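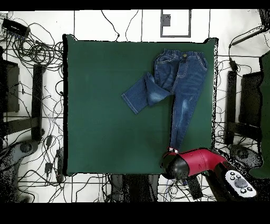

Lists > Clothing Swap > Messages > Folding and sizing, kids + elastic waists

Search this list Go

Subject: Re: jeans with elastic waist, how do we fold these
From: Mehrangiz Ghorbani
Date: December 24, 2018

Quick one, I have a pie in the oven and people coming at five.

> Hi all. I have 96 pairs to get through before the shelves are reset and
> the elastic ones are driving me nuts. The regular jeans go flat, leg on
> leg, thirds, done. The pull-on kind puff up at the top and the stack
> slides over by the fifth pair. Do you fold from the waist or from the
> hem? And do we still button the ones that have a real button? Also
> what do I do about the faded ones, are those a separate pile or not.
> The Talebi sheet only shows dress pants.

OK in order.

Hem first. Always. Lay them front up, waistband away from you, and smooth the gathers out sideways with both palms. They won't stay flat, fine, just get the worst of it. Then one leg over the other. If you bring the leg over from the knee only you get that wedge poking out to the side, hem pointing off at an angle, and then everything after it is crooked. So take hold at the hem AND up by the thigh and bring the whole leg across together. Seams don't have to match exactly. Then hem up to just under the waistband, then in half again. The puffy part ends up on the outside of the bundle and you can press it down with your hand.

Stack them alternating, waist left, waist right. Five high, no more. I did eight in July and the whole shelf went.

Button: yes, close it if it's a real one. Some are just sewn on for looks, don't fight those.

Faded: not a separate pile. Washed-out thighs and knees are how half of them are sold. Only pull a pair if the cloth is thin enough to see your fingers through, or the hem is coming down. Narrow hems check twice, the stitching goes at the inside seam and you dont see it till somebody has a foot through it.

Work on a mat or a towel if you have one, something with a bit of grip. On the bare table at Unis the denim just skates around. The dark mats are nicest for light wash becuase you can see the edge of the leg. For black jeans use a sheet.

Size tags: the Trisar labels are on the second shelf, box 881. Put it on the back of the waistband, not the front pocket, they leave glue on the pocket stitching. If the inside tag is cut out, lay it against a pair you know and go by the waist unstretched.

The Talebi sheet is old. Someone was going to redo it with denim on it. I still have the drawings somewhere, will scan after the holidays.

And the Bosero bags are in, 2000 of them, the small ones. Two folded pairs to a bag, kids sizes three. Don't tape them shut.

Pie. Going.

Mehrangiz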